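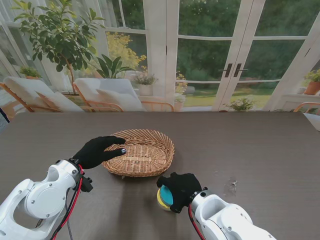
Futia arms learn tabletop chores from human operators

Futia is teaching its two-armed robot to put small household items into a basket by having people work the arms by remote control. The company has recorded 1405 runs of the task since December, said Esi Ametepe, who leads the project.

An operator steers both arms at once. The motions are saved along with video from a fixed camera and a small camera on each wrist.
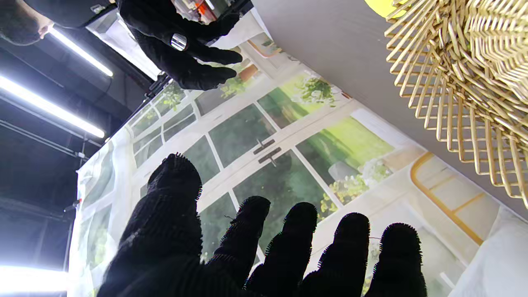

Each run lasts under a minute. Operators work in pairs and trade places every 5 runs, because tired hands make jerky recordings. Of the total, 644 runs were set aside for slow or uneven motion.

"We keep the ones where the operator reached for the thing and took hold of it the first time," Ametepe said. "The rest we store — they may be useful later."
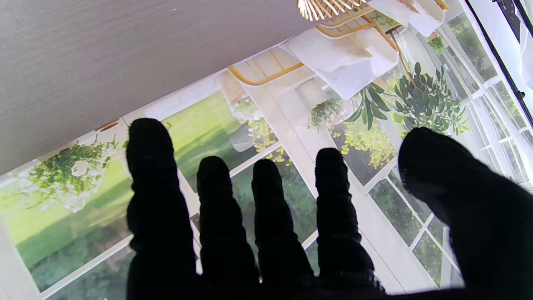

Gloves and backdrops

The robot's hands wear black fabric gloves during recording. Toàn Phùng, who runs the sessions, said the team also changes the printed backdrop behind the table so the software does not come to depend on one room. The current one shows a sunroom with French doors and a garden.

Four operators are trained on the system now. Futia plans to start a second task, folding hand towels, once the basket work is finished. 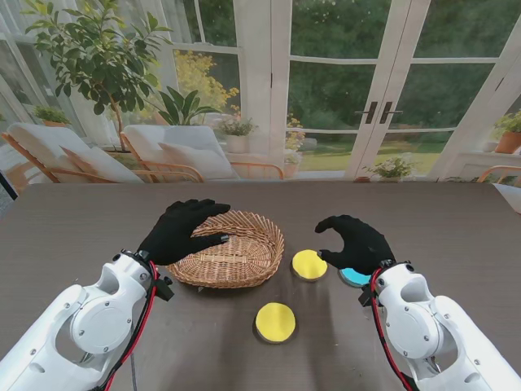

The left hand at the rim of the wicker basket, with two yellow discs on the table.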